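Empty Boxes, Clear Table

Florner ships 3000 orders a month, and packing still starts on a white tabletop.

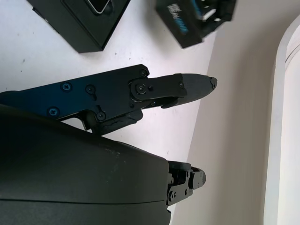
Small electronics cartons go out in size order, heaviest first. 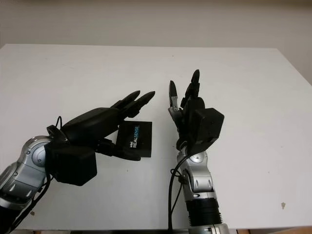 Vainio, the supplier, changed its tape in June. Staff wipe down between batches - a plain wall and a matte white top make stray labels easy to spot.

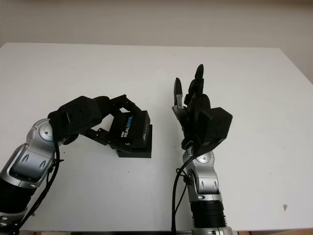

Does box color matter?
Only for scuffs. Black shows them sooner.

Returns go to Hedamau.
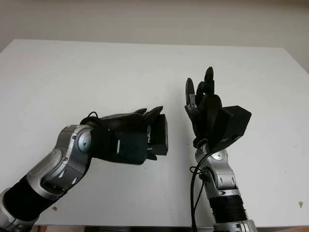
How long are cartons kept?
Florner holds them for 49 days.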